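Stellenausschreibung: Ingenieurin / Ingenieur (m/w/d) Bauwerksüberwachung Talsperren

Der Zweckverband Talsperre Bustov sucht zum nächstmöglichen Zeitpunkt eine Ingenieurin oder einen Ingenieur für die Überwachung der Absperrbauwerke und Betriebseinrichtungen. Die Stelle ist unbefristet und in Vollzeit zu besetzen. Dienstort ist das Betriebsgebäude Jolik.

Der Verband betreibt die Talsperre Bustov, die Vorsperre Jolik und den zugehörigen Überleitungsstollen. Die Hauptsperre ist ein Steinschüttdamm mit innen liegender Dichtung, die Kronenlänge beträgt 357 Meter. Über die Dammkrone führt eine öffentliche Kreisstraße, deren Unterhaltung vertraglich zwischen Verband und Straßenbaulastträger aufgeteilt ist. Die Vorsperre wird derzeit mit eingeschränktem Stauziel betrieben, bis die Nachrechnung der Hochwasserentlastung abgeschlossen ist.

Aufgaben

— Planung, Durchführung und Auswertung der Messungen an Damm und Widerlagern (Setzungen, Sickerwasser, Porenwasserdruck, Lageänderungen)
— Erstellung des jährlichen Sicherheitsberichts und Abstimmung mit der Aufsichtsbehörde
— Begleitung der vertieften Überprüfung an der Vorsperre Jolik
— Bauherrenvertretung bei Instandsetzungen an Grundablass, Tosbecken und Kronenstraße
— Fortschreibung der Betriebsvorschrift und des Hochwassermeldeplans
— Teilnahme am Bereitschaftsdienst im Wechsel mit drei weiteren Beschäftigten

Die Messdaten werden in der Fachanwendung Nandamard geführt. Ein Teil der Altbestände liegt nur auf Papier vor und ist im Rahmen der Tätigkeit schrittweise zu übernehmen. Vorkenntnisse in der Anwendung sind nicht erforderlich, die Einweisung erfolgt durch Hamish Aitken (Messwesen).

Anforderungen

Vorausgesetzt wird ein abgeschlossenes Studium (Diplom FH oder Bachelor) des Bauingenieurwesens mit Vertiefung Wasserbau oder Geotechnik beziehungsweise ein vergleichbarer Abschluss. Erwartet werden Kenntnisse der DIN 19700 und sichere Deutschkenntnisse in Wort und Schrift. Erforderlich sind ferner die Fahrerlaubnis der Klasse B sowie die gesundheitliche Eignung für Arbeiten in Kontrollgängen und Schächten. Erfahrung mit der Vergabe von Bau- und Ingenieurleistungen ist von Vorteil. Bewerbungen von Berufsanfängern werden berücksichtigt; die Eingruppierung richtet sich in diesem Fall nach den tariflichen Vorgaben.

Rahmenbedingungen

Die Vergütung erfolgt nach TVöD, bei Vorliegen der persönlichen Voraussetzungen bis Entgeltgruppe 11. Bereitschaftszeiten werden gesondert abgegolten. Außerhalb der Bereitschaft gilt Gleitzeit; die Auswertung der Messreihen kann teilweise im Homeoffice erfolgen. Im Betriebsgebäude stehen eine Teeküche und ein Pausenraum zur Verfügung, Arbeitsschutzkleidung wird gestellt.

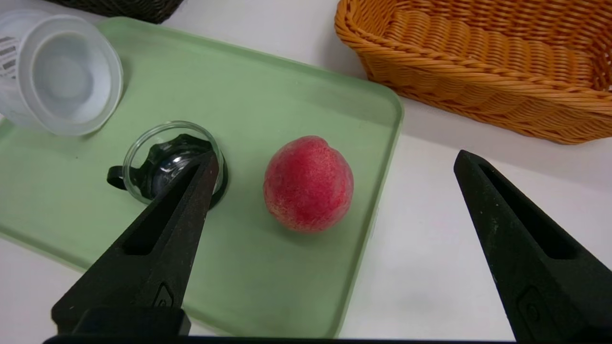

Pfirsich und Glasschälchen auf hellgrünem Tablett

Schwerbehinderte Menschen werden bei gleicher Eignung bevorzugt berücksichtigt. Die Stelle ist grundsätzlich teilbar, sofern die Bereitschaft durchgehend abgedeckt bleibt.

Bewerbungsverfahren

Bewerbungen mit Lebenslauf, Abschlusszeugnissen und Arbeitszeugnissen sind bis Ende August 2023 schriftlich an den Zweckverband Talsperre Bustov, Personalstelle, zu richten. Die Unterlagen sind in einer einzigen PDF-Datei zusammenzufassen. Papierbewerbungen werden angenommen, jedoch nicht zurückgesandt. Reisekosten zum Vorstellungsgespräch werden nicht erstattet.

Fachliche Auskünfte erteilt Anežka Kollár, Leitung Technischer Betrieb. Fragen zum Verfahren und zur Eingruppierung beantwortet Marion Pollock, Personalstelle.

Mit der Bewerbung wird in die Verarbeitung der personenbezogenen Daten für die Dauer des Auswahlverfahrens eingewilligt. Nach dessen Abschluss werden die Unterlagen nicht berücksichtigter Personen datenschutzgerecht vernichtet.

Weitere Meldungen

Kronenstraße Bustov: Tonnagebeschränkung bleibt bestehen
Vorsperre Jolik: Absenkung des Stauziels verlängert
Ausbildungsplatz Wasserbauer/in zu besetzen
Verbandsversammlung beschließt Wirtschaftsplan
Probealarm der Sirenen im Unterlauf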